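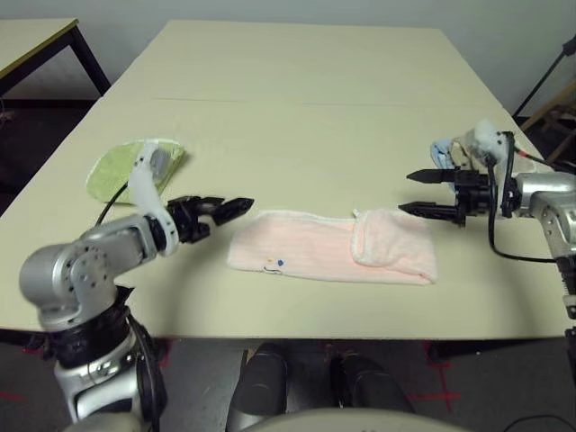 Piltia 与 Hatel 启动“Pikunano”布草外洗计划，196 家小型民宿首批接入
供媒体即时发布，可全文转载

布草洗涤服务商 Piltia 今天上午与民宿联营平台 Hatel 签约，合作计划定名 Pikunano，面向没有自有洗衣房的小型民宿、家庭旅馆和短租公寓。首批接入 196 家。签约仪式很短，没有剪彩，签完字双方直接去了车间。

先说要点，赶稿的同行可以只看这一段：收、洗、烘、折、送，全包。按件计费，不收入场费，不压押金。两处洗涤车间同时开工，合计日处理能力 3000 件。下午收，次日上午送回。丢件赔，洗坏赔，赔付标准写在合同正文里，没有放进附件。

以下是详细情况。

一、为什么做这个

小民宿洗布草一直是个麻烦事。房间少，量不够，大的洗涤厂不愿意跑一趟；自己洗，又没地方晾。旺季遇上连续阴雨，走廊里、楼梯扶手上、前台后面，到处搭着床单。客人办入住的时候得侧着身子走过去。

Hatel 去年做过一轮商家走访，收回来的意见里，洗涤排在最前面，比平台抽成排得还靠前，这一点平台自己也没料到。有的店主凌晨还在等烘干机，有的干脆多买几套布草轮着用，仓库堆满，钱也压住了。还有店主把活交给街口的干洗店，贵，而且人家晚上关门早。

Piltia 原来的客户主要是中型酒店和几家温泉浴场，床品为主，白色为主，规格统一，机器一开一天下来都是同一种东西。转过头来做民宿，难度完全不同。民宿的布草五花八门：碎花的被套，店主自己染的桌布，外婆留下来的钩花枕巾，客人用的干发巾、浴袍、婴儿小毯。每一件洗法都不一样。

“我们的老师傅一开始是反对的。”Piltia 运营负责人 Graziella Gatti 在签约现场说，“他们觉得这样分拣，一天干不了多少。后来我们把分拣台重新排了一遍，又试跑了整个淡季，才敢来签这个字。”

二、怎么分，怎么洗

收件袋分颜色。白袋装床单被套，灰袋装浴巾地巾，蓝袋装“特殊件”。特殊件包括：带花边的，带绣花的，长绒的，深色易掉色的，店主注明手工制作的。店主不用自己判断到什么程度，拿不准的统统放蓝袋，车间会再分一次。

白袋走高温线，灰袋走标准线，蓝袋走低温线，单独装网袋，不与别家混洗。低温线用的洗涤剂由 Younis 供应，无荧光增白剂，香味很淡。Younis 同时负责每月一次的水质检测，检测结果会贴在两处车间门口，也会发到商家后台，谁都能看。

烘干是投诉最多的环节，多说几句。绒面的东西烘过头会发硬，摸起来像旧地毯；烘不够又有潮味，叠起来放一晚上更明显。Piltia 给绒面类单独设了档，温度低，时间长，中途停一次，人工抖散以后再进。这个动作很费人手，但目前没找到更好的办法。

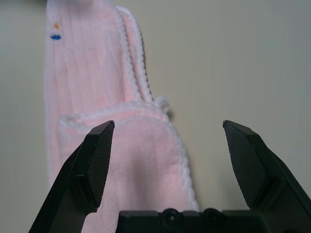

浅粉色绒面织物，白色花边。

花边怎么办？现场有记者问到这个。答：反面朝外装网袋，低速脱水，不上大烫机，平铺整理。边沿如果本来就有脱线，收件时会在单子上记一笔，并且拍照发给店主，店主回复同意以后才下水。不回复就先放着，不洗。宁可晚一天送，也不要事后扯皮。

绣花件同样处理。线头松的不剪，原样送回。以前有过教训，师傅好心帮客户剪掉线头，结果一整片花都散了。

三、价格和时间

价格表随签约同步公开，商家登陆 Hatel 后台即可查看。基本原则三条：同一种东西，同一个价；店大店小，一个价；淡季旺季，一个价。最后这一条谈了很久。Hatel 坚持旺季不涨，Piltia 最初不同意，旺季要加人、加班、加车，成本摆在那里。最后的折中是：平台在旺季承担一部分运输费，商家端价格不动。

起收量取消。过去不少洗涤厂要求凑够一车才来，Pikunano 计划没有这个要求，一袋也收。路线由调度统一排，山上的店隔天收一次，镇上的店天天收。

急件：2 小时加急服务，只限床单、被套、浴巾，只限镇区，且须在中午以前下单。蓝袋不接急件。这一点请各位媒体朋友写清楚，免得店主误会了来找我们吵架。

结算按月，对账单逐件列明，不合并项目。对账有疑议的，月底以前提出，先挂账，不影响下个月收送。

四、赔付

这部分原文照录，方便引用：

“乙方遗失布草的，按商家登记价全额赔付，不计折旧；因洗涤造成破损、染色、严重缩水，致使无法继续使用的，按登记价赔付，旧件归还商家；商家未登记价格的，按平台同类商品均价赔付。”

关于手工件和有纪念意义的老物件，双方的态度是：能洗，但是请店主想清楚。钱可以赔，东西赔不回来。Piltia 会在收件单上专门设一栏“珍贵件”，勾选以后由固定的师傅手洗，不进机器，送回时间另行约定。

Gatti 说，她自己家里也有一块老桌布，一直没舍得送到自己的车间去。现场笑了一阵。

五、染色和串味，两个老问题

染色主要出在混装。深色地巾混在白床单里，一整缸都要返工。计划启动以后，分拣台会把混装的袋子退回重分，第一次提醒，之后收分拣费。费用不高，目的是让大家养成习惯。

浅色的粉色、米色、浅灰也容易出问题，看着跟白色差不多，店员手一快就丢进白袋去了，高温一过，颜色就花。请店主务必跟保洁交代清楚：凡是有颜色的，哪怕很浅，都不要进白袋。

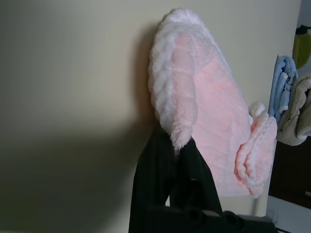

粉色绒面料，白色粗边。浅色绒面请放蓝袋。

串味的问题主要来自厨房毛巾。做早餐的民宿，擦灶台的抹布和客用毛巾常常放一个篓里。厨房类请单独打包，袋口扎紧，收件司机会另放。油污重的洗不净，别抱太大希望，该换就换。

六、双方怎么说

Hatel 商家服务总监 Branislav Ondrejka 发言比较短，整理如下：

“小店的老板一个人要干五个人的活。早上做早餐，中午打扫，下午接客人，晚上还要洗床单。我们平台能帮上的地方不多，这是其中一个。洗涤这件事本身挣不了什么钱，我们也没打算在这上面挣。商家睡得好一点，评分自然会上来。”

记者追问评分是否与接入计划挂钩，Ondrejka 明确回答：不挂钩。不接入的商家，搜索排序不受影响，也不会在页面上打标签。愿意自己洗的，照样自己洗，很多店主洗得比工厂好。

Gatti 补充了用工方面的情况。两处车间新招的人手以本地居民为主，班次分早晚，带孩子的可以只上早班。折叠组目前还缺人，站着干活，比较累，工资按月发，管一顿饭。有意者可直接到车间门口报名，不必网上投简历。

七、折叠，顺便说一下

折叠标准双方磨了好几轮。酒店的折法，四四方方，边对边，好看，但民宿的柜子深浅不一，照酒店的尺寸折回来，很多店塞不进去，还得拆开重折。现在的做法是，商家接入时填一张柜子尺寸表，折叠组照表来。不填的按默认尺寸折。

浴巾一律长边对折以后再叠，开口朝里。地巾卷起来。干发巾、发帽一类形状不规则，不强求，平放，把帽兜理顺，长的那头顺着放好就行，别硬折，硬折会留印子。扣袢、挂绳露在外面，方便客房直接挂。
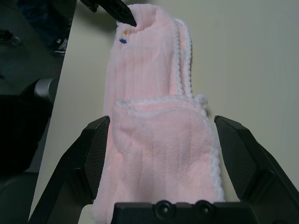 干发帽，带白色花边和小绣花。形状不规则的织物平放即可。

有店主提过，希望送回来的布草按房间分好，一间一包。这个暂时做不到。按店分没有问题，按房间分要在每一件上加标，成本太高。双方同意先跑一段时间，看看情况再谈。

八、包装和环保

送回的布草不用一次性塑料袋。统一用可以反复使用的帆布袋，袋子跟着布草走，下次收件时带回。袋子弄丢要赔，请保洁不要拿去装别的东西（去年试跑期间，有袋子被拿去装土豆，洗了好几遍还有泥）。

雨天外罩一层防雨布，司机到店以后收走。山上路段颠，布草码放要压实，封口朝上。

洗涤用水经沉淀、过滤以后部分回用，用于地巾和抹布的第一遍冲洗，床品和面巾全程用新水。回用比例现阶段不对外公布，等 Younis 的检测跑满一个周期再说。

报废布草怎么处理，也有人问。破损严重不能再用的，征得店主同意以后剪成抹布，供车间自用；毛巾类会送一部分给镇上的动物救助站，冬天他们很需要。店主要拿回去的，原样归还，不多问。

九、怎么接入

已经在 Hatel 开店的商家：后台点“布草外洗”，填地址、房间数、柜子尺寸、收件时段，提交以后等电话。电话里会核对一遍地址，山上的店请说清楚车能开到哪里，最后一段要不要人扛。

没有在 Hatel 开店的：暂不开放。现阶段产能先保证首批商家，等运行平稳以后再考虑对外接单。不要托人找关系，托了也一样。

首次收件会有专人上门，带三种颜色的袋子，现场教怎么分，店主和保洁最好都在场。语言不通的可以提前说明，我们安排会讲的人去。

退出：提前一个结算月告知即可，无违约金。帆布袋归还，登记表删除。

十、常被问到的几件事，一并答复

羽绒被收不收？收，单独报价，时间较长。
窗帘收不收？收，请自行拆下，挂钩取掉。
地毯？不收。
客人遗留的衣物混在里面怎么办？挑出来，登记，随布草送回原店，不洗。口袋里的钱和首饰同样处理，车间有监控。
宠物友好的民宿，毛很多怎么办？请先抖一抖。真的，先抖一抖。毛多的袋子请注明，我们安排最后一缸。
洗完有静电？冬天难免，可选加柔顺，毛巾类不建议加，加了不吸水。
过年休不休？休，提前通知，节前会加开一轮收送，请店主备足周转的量。

关于 Piltia
布草洗涤与租赁服务商，服务对象包括酒店、浴场、诊所及民宿。现有 2 处洗涤车间。

关于 Hatel
小型民宿与家庭旅馆联营平台，提供订房、结算、商家服务。

关于 Younis
洗涤用品与水质检测供应商，为 Pikunano 计划低温线提供洗涤剂。

媒体联系
Piltia 与 Hatel 联合新闻组。采访车间请提前一天约，上午比较忙，下午三点以后方便一些。车间内请穿平底鞋，地面湿滑。价格表、赔付条款全文、分袋说明可向新闻组索取，回复可能稍慢，今天电话很多，请多打几遍。

（完）

更正：本稿较早版本将收件时段误写为“上午收，当日送”，应为“下午收，次日上午送回”。已经转载的请一并修改，给各位添麻烦了。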